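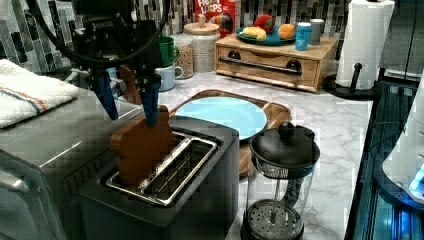

Setting up a breakfast corner on a short worktop

Most mornings go wrong at the counter. Toast is ready before there is a plate out, the butter is in the fridge and the fruit is under the post. A fixed breakfast corner cures most of it, and it takes 20 minutes to set up.

Start with the toaster. Pull it out from under any wall cupboard before you use it, and keep the flex away from the slots. Unplug it and empty the crumb tray once a week. Crumbs left in the tray will scorch and smell long before they catch, but they can catch.

Keep the plate within reach of the toaster, on a board. Stone worktops are cold and take the heat out of toast quickly. Wood doesn't, and it saves the marble from knife marks and jam.

Things you use every day go at the back, in one row. Cereal does better in a jar with a proper lid than in its box, though I keep a box out as well when the jar is full. A 500 g packet needs a bigger jar than you would think, so measure before you buy. Fruit can sit on a plate on top of the bread box, where it takes up no worktop at all.
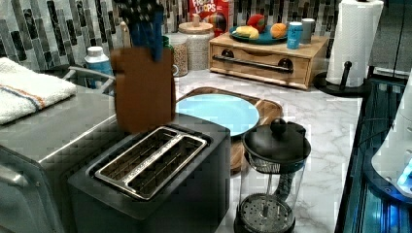 Fruit on the bread box, cereal and canister lined up behind the toaster.

Knife blocks are best turned so the handles point away from the toaster. Tip the block out over the sink now and then, as crumbs get into the slots there too.

Tea towels: fold them and take them off the top of any oven before you switch it on. I bought a Skusance hook rail for 4 pounds and the towel lives on that while anything is cooking.

Clear the middle of the worktop last thing at night and leave only the board and one plate. 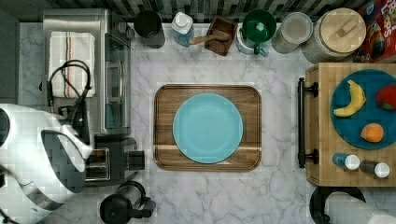 Plate on its board in the middle, everything else pushed to the back and side.

Boards with a groove need a bit more care. Jam and juice dry in the channel, so run a damp cloth round it straight away. Wash by hand, stand it on edge to dry, and oil it once a month. Don't leave it flat on wet marble overnight – it will warp.
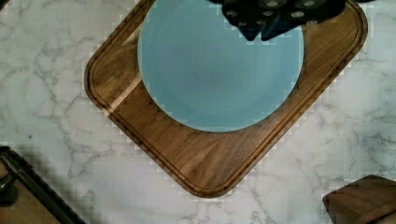
Photo: Žydrūnas Rozīte

For the marble, use warm water and a drop of washing-up liquid. Keep vinegar and lemon off it. Wipe up orange juice at once, as it dulls the polish.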